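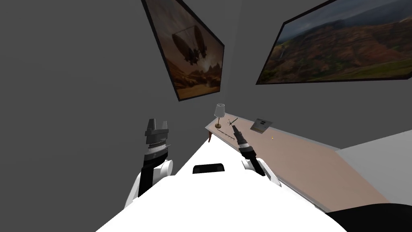 Skalstead Load Bench Recordings

Version 2, released Sunday, March 13, 2022

Summary

Skalstead is a set of voltage and current recordings from programmable DC electronic loads connected to bench power supplies. It was collected at the Curkthorpe test lab to study how supplies recover after a sudden change in load. The release holds 3684 recordings, each stored as one file with a matching settings file.

The data is meant for people who write test scripts, tune control loops, or compare methods for measuring settling time. It is not a product ranking. Supply models are replaced by short codes, and the codes do not follow price or age.

What is in a recording

Each recording covers one load step. The load starts at a base current, moves to a target current, holds, and returns to base. Voltage is measured at the supply terminals with separate sense leads. Current is measured through a shunt in the return line.

Columns in the data file:

t — time in seconds, zero at the trigger edge
v_out — terminal voltage in volts
i_load — load current in amperes
trig — trigger state, 0 or 1
flag — 0 for normal, 1 for a clipped sample, 2 for a filled gap

The settings file lists the supply code, set voltage, current limit, base and target current, slew setting, and lead set. Values are plain text, one per line, with the unit in the key name.

Folder layout

raw/ — files as written by the logger, no correction
cal/ — the same files with offset and gain applied
settings/ — one settings file per recording
splits/ — lists of file names for tuning and for testing
tools/ — reader script and plot script

Use cal/ unless you are checking the correction itself. Filled gaps exist only in cal/; in raw/ the rows are missing.

Splits

The test list holds 1056 recordings. All of them come from supply codes that do not appear in the tuning list. Version 1 split by recording, so the same supply could land on both sides. Results from version 1 should not be compared with results from this one.

Reading the files

The reader script is run from the top folder and takes a recording name without its extension. It returns the columns as arrays and the settings as a dictionary. Pass --raw to skip the corrected files. The script stops with an error if the settings file is missing.

Files use a period as the decimal mark. Spreadsheet programs set to a comma locale will load the numbers as text.

Calibration

Offset was taken with the load input off and the leads shorted at the terminals. Gain was checked against the lab's reference meter at the start of each test day. The January recordings used an older shunt, and their settings files carry shunt=A. All others carry shunt=B. The two shunts differ in stray inductance, so the first few samples after the edge should not be mixed across them.

Known problems

The Mornska logger drops rows when its buffer fills. This affects 40 recordings, all with the longest hold time.

Supply code P7 has a fan that switches on at high load. A small ripple shows up in v_out when it does.

Slew is the requested value. The true slope must be worked out from i_load.

Some settings files have lead_set=unknown. The lead resistance for these was not written down and cannot be recovered.

Changes since version 1

New split by supply code
flag column added
Sign of i_load fixed for lead set 3
Pattinasarany plot script replaced by the one in tools/

License and use

Data and scripts may be copied and changed with credit to the Skalstead project. Please name the version number in any report. Corrections can be sent through the issue page — include the recording name and the folder it came from.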